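做小批量果酱的人，到底怎么算账

约的是下午四点，在Bresa后门那条巷子里碰头。她迟到了，手上还有标签胶，一坐下就先说：“只能聊四十分钟啊，锅里还有东西。”

她不肯留名字，说写“做果酱的”就行。牌子叫Derese，做了五年，杏子、黑醋栗、青梅，偶尔有柚子。一锅出88瓶，多一瓶都不干。为什么是88？“锅就那么大。不是图吉利，别这么写。”

先聊钱。一瓶卖51块，很多人嫌贵。她掰着指头算：果子、糖、瓶子、盖子、摊位费，还有来回的油钱。“盖子最气人。便宜的盖子三个月就返锈，换贵的，一瓶多出来一块多，你又不能涨价。”她后来改从Weline拿货，起订900个，堆在床底下，堆了整整一个冬天。

“睡觉翻身都听见响。”
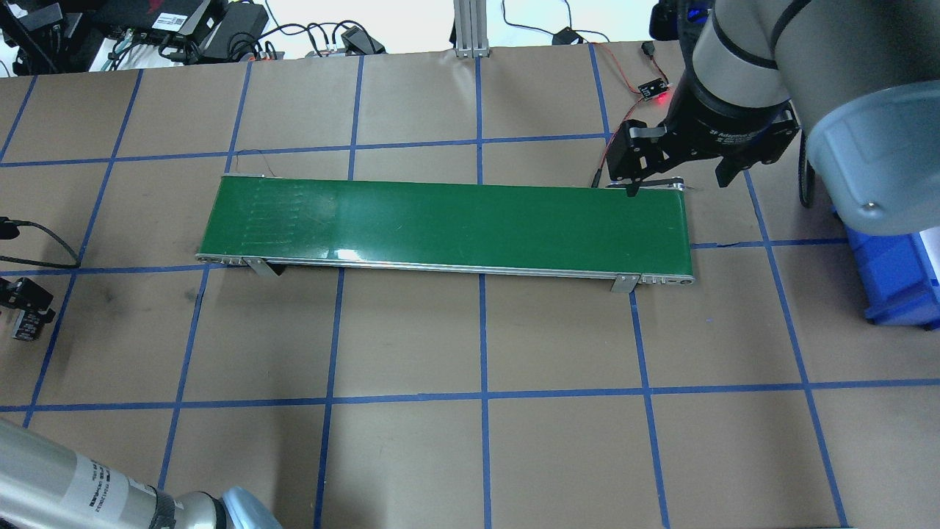 再说果子。杏子的季节短得要命，满打满算17天。早了酸，晚了一煮就散，果肉化成一锅汤。她的办法是分三次收，头一批偏硬，拿来留果块；中间那批最香，做主力；最后的熟过头了，打成泥，兑进前面的锅里收稠。糖放多少？她不给准数，只说比书上少，少了就得多煮，多煮颜色就暗。“客人要颜色亮，又要不甜，又要放得久，哪有这种好事。”

有没有失败过，有。去年六月一整锅黑醋栗糊底，她接了个电话，回来就闻到了。全倒掉。没舍得刮上面那层？“刮了，尝了一口，苦的，气味都进去了。再倒。”那天晚上她没做饭，吃的泡面。

后来就定了规矩：锅上火，手机放门外。

问她想不想做大。她停了挺久。Plirnimham那边的市集来找过，要她每周供货，还要求一年四季口味不断。她去看了一趟，没签。冬天哪来的杏子，用冷冻的也行，可她自己试了，香气差一截，稀。“我不是清高，我也想多挣。可是一断货就要赔钱，这个我赔不起。”

她又补一句，说也不是没动过心，连合同都带回家了，在冰箱上贴了两个礼拜。

关于配方，她倒是大方。柠檬汁要早点放，别等到最后；试稠度用冻过的小碟子，滴一滴，手指一推，起皱就关火。温度计她也有，不大看。瓶子要热的时侯装，装完拧紧，倒扣她不信，觉得是多此一举，瓶口沾一圈酱还难擦。

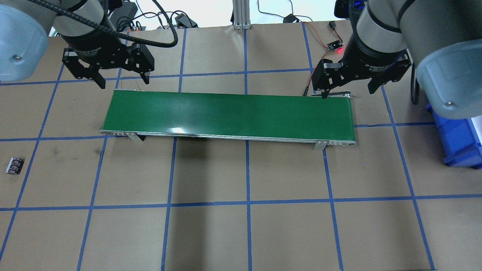
同巷子卖面包的那位听到这儿插了嘴，说倒扣还是有用的，她家老太太扣了几十年，没坏过一瓶，反倒是有一年偷懒没扣，开了两瓶都长毛。做果酱的摇头，说那多半是盖子没消毒。两个人争了几句，谁也没让谁，面包那位回去看炉子了，临走顺走一瓶青梅的。

“记账上！”她朝巷口喊。

最后问她，给刚入行的人什么建议。她说别先做标签。见过太多人，名字想好了，logo画好了，袋子也印了，果酱还没煮明白。先煮二十锅，送人，看谁回头来要第二瓶。光说好吃的不算数。

还有，瓶子买直筒的，勺子刮得乾净。这是客人教她的，她头两年用的都是收口的瓶，好看，底下总剩一圈，有人拿着空瓶来抱怨。

四点四十，她真的站起来了。问明年打算，边走边答，青梅多做点，柚子可能停，剥皮剥得手疼。十二月之前想把冰柜换掉，现在这台半夜嗡嗡响，邻居敲过墙。

钱呢，够换吗？

“看杏子。”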